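Journal > Family and memory > The slides at Plarkthorpe

The slides came to me in nine metal boxes, in the order my father kept them, and it was the order I found hardest to deal with. He didn't file by year. He filed by camera body, then by film, then by the direction the light came from. There is a box marked WINDOW LEFT. I am in it at four, at eleven and at twenty-six, wearing much the same expression each time.

I have been going through them since July, most evenings, from the end of supper until my eyes give out. The total is 1607 mounts. Of those, 185 show a person whose face can be made out. My father liked walls, gateposts and the backs of things. My mother appears in 90, and in most of these she is looking at something on the ground.

The method is simple. I take a slide from the box, hold it to the light, write down what is in it, and put it back. I use a ruled notebook with four columns: box, position, subject, remark. The remark column was meant for scratches and color shift. By the third box it had filled with other matters. Box 3, position 41: "the blue coat, before the sleeve." I know what I meant. The sleeve caught in the car door at Buradach, the summer we rented the house with the bad well, and the coat was cut down for my cousin afterward. None of this is on the slide. It shows a coat on a peg.

I had assumed that handling the pictures would bring back the days they were taken on. In practice the rate is low. For most slides I remember nothing, and for a fair number I remember the slide: I have seen it before, projected on the dining room wall, with the edge of the wallpaper border running through the sky. What I have is a memory of being shown. My father read out the place and the exposure, and my mother said who was missing. She was usually right. Somebody was always missing, if only the person holding the camera.

Harvey Hiebert, who grew up two doors down and is in eleven of the slides, came over and looked at box 5 with me. He disagreed with my notebook in six places. I have him down as standing on the wall at Lam; he says that is his brother, and that he himself was in bed with an ear infection that week. I had a clear memory of Harvey falling off that wall. He has no scar and no memory of a fall. His brother has both. I corrected the subject column and left the remark as it was, with a second line under it in pencil. The recollection still has Harvey in it. I have tried putting the brother there and he doesn't stay.

There is also the matter of the gap. Box 7 ends at position 112 and box 8 starts with a different car, a different fence and a taller version of me. By my reckoning three years are absent. My parents weren't unhappy in those years so far as I know. The camera may have been in for repair, or the boxes may have gone to my aunt at Stirel, who threw things out. I wrote to her daughter and got back a kind letter and one slide, which was of the aunt's dog. 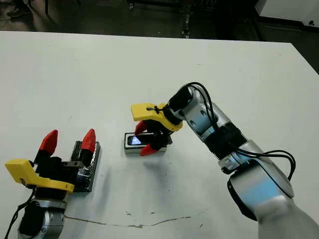 Page last changed in July, 9:40 p.m.

Nii Akolgo wrote after the first version of this post to ask why I don't have the whole lot scanned and be done with it. I may. My objection is to the speed. At the present rate I get through twenty on a good evening, and the slowness is the part that does the work, in so far as any is being done. He also asked whether my father would have minded the notebook. I think he would have minded the pencil.

One correction. I said earlier that slide 666, counting straight through from box 1, was the last one of the Plarkthorpe house with the elm. It is the last but one. The other had been put back upside down in WINDOW LEFT, so I took the tree for its reflection in the pond and entered it as water. The elm is on the right side of the gate in both, and I would have sworn to the left.

Box 9 is still to do. The label has come off and the lid is stiff. I've ruled the next ten pages and moved the lamp to the other side of the table.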